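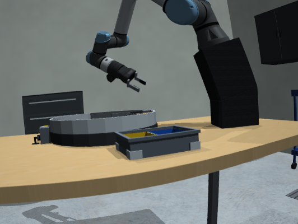 Ynyr Lougher on bread, patience and getting up before the birds

By the time I get to Fustance, the little bakery on the corner, it is half past five in the morning and Ynyr Lougher has already been on his feet for three hours. He waves me in with a floury elbow, apologizes for the state of his apron (it's fine, it's a baker's apron!) and puts a mug of coffee in my hand before I've found my notebook.

He never meant to bake for a living. "I taught geography," he says. "I baked at the weekend, badly, and gave the loaves to my neighbors, who were far too polite. Then one April the old bakery came up for rent and I went to look at it, just to be nosy, and I came home having signed the lease."

His wife took it well, considering. She does the books now, and she was the one who worked out that in their first month they sold 144 loaves -- "which sounds all right until you find out what we'd spent on flour," Ynyr says. Last month it was 3,852. He had to look that up for me, and I think he was a little pleased to be asked.

The bread everyone comes for is a dark rye with caraway, and it takes the better part of two days. I ask whether he's ever tempted to hurry it along. He thinks about this for quite a while, shaping rolls the whole time.

"I did try, the first winter. I warmed the dough up and gave it a shorter rise. It looked lovely, and it tasted of nothing at all. A lady brought hers back and said she was worried I was ill."

The starter lives in a crock by the back door and gets fed 365 days a year, Christmas included. When the family went away to the coast last summer it came along in a cooler, wedged between the children, and had its breakfast in a rented kitchen like everybody else.

Ynyr turned 55 this year, and I wonder out loud how long he can keep up these hours. He laughs at that. He has taken on an apprentice, who does the early shift twice a week, and on those mornings he is supposed to sleep in.

"I'm awake anyway," he says. "I lie there and think about the ovens."

The first customer is knocking on the glass by now, ten minutes early, and he goes to let her in.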